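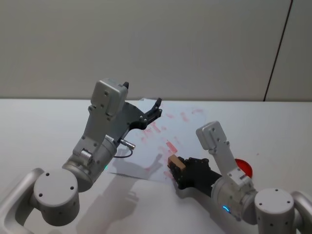 I love a visible screw! I love them on toasters, on bed frames, on the backs of old radios, and I think we gave them up far too easily. Somewhere along the line, designers decided that the way a thing is put together was a bit embarrassing, and so the fasteners went under rubber feet, behind stickers, or out of the picture altogether in favor of glue. I'd like them back on the front. The gray housing at the lower left has three small dark screw holes right there on its flat top, and to my eye they look great. They give the surface a bit of rhythm, the way buttons do on a coat, and they tell you where you'd start.

Knowing where to start is most of what I'm after. My kitchen radio is a Yuan, bought used from a shop in Bandport, and the back panel has a screw in every corner, plain as day. When the volume knob began to crackle, I had the panel off before my coffee was cold. I am not a handy person. I once assembled a bookcase with every shelf upside down and lived with it for years. But four screws in four corners is an invitation even I can read, and inside there was dust, so I cleaned out the dust, and the radio has sounded lovely ever since.

Compare that with my electric kettle. It has a seamless shell, smooth as an egg, and I'll admit it looked wonderful on the shelf at the store. When the lid stopped catching I turned it over and over looking for a way in. I found a seam finally, under the base, and got a butter knife into it, and the plastic snapped. The catch inside was a bit of bent wire that a child could have straightened. The whole kettle went in the trash over it, and I'm still a little mad.

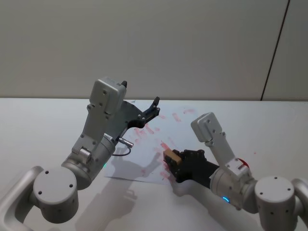
My friend Nikola Georgiev designs light fixtures, and he and I have been having this argument for as long as I've known him. He thinks a lamp should look like it grew that way. People touch smooth things, he says, and they clean them, and nobody has to dig crumbs out of a screw head with a toothpick. He's right about the crumbs. I have used the toothpick. He's also right that some things need to be sealed, and I don't want a row of screws on my bathroom scale or anything else that sits in a puddle.

Still, I think he gives smoothness too much credit. Look at a good pair of glasses, with that tiny screw at each hinge. Look at a violin maker's clamp, or a door with big brass hinges and honest slotted screws going into the wood! I don't know anyone who finds those ugly. We find them handsome when they're well placed, and placing them well takes real skill – more, I'd guess, than hiding them does. A screw in the wrong spot looks like a pimple. Two in line with each other look like somebody cared.

And please, can we have ordinary ones? The special heads with the little post in the middle drive me up the wall. I own a set of bits for them now, and every single time, the one I need is the one that rolled under the stove. A visible screw that won't take a normal screwdriver is a locked door with a very nice handle.

So here is what I do now when I shop. I pick the thing up, turn it over, and look for the screws. If I find them, I'm already halfway to the register. On Tuesday I bought a desk fan this way, a squat, noisy one with big cross-head screws all around the cage. It was the ugliest fan in the store according to my sister, who was with me. I think it's gorgeous, and I've had it apart already, just to look.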